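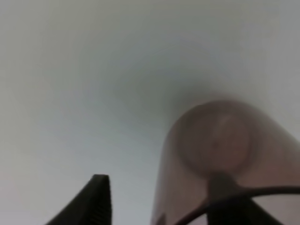 Pale grey surface, lightest towards the top right.

Kestitard 80 desk lamp – review

The Kestitard is a clamp-on LED lamp with a diffuser 80 cm long. Ours came from Clivton with a clamp, a power supply and a folded sheet of instructions. Assembly needs one hex key, supplied.

The arm has 2 joints. Both hold their position at full stretch, although the lower one is stiff and squeaks when turned past 170 degrees. The clamp opens to 19 mm, too narrow for many older desks, and the optional wide clamp is sold separately.

Light is even across the keyboard and falls off gradually at the sides. There is no visible flicker at the lowest setting. The touch control is poorly placed – it sits where the hand naturally grips the head, so moving the lamp often changes the brightness. The last setting is kept after a power cut.

Recommended for thin desktops. Owners of thicker ones should look at the Trirkcombe.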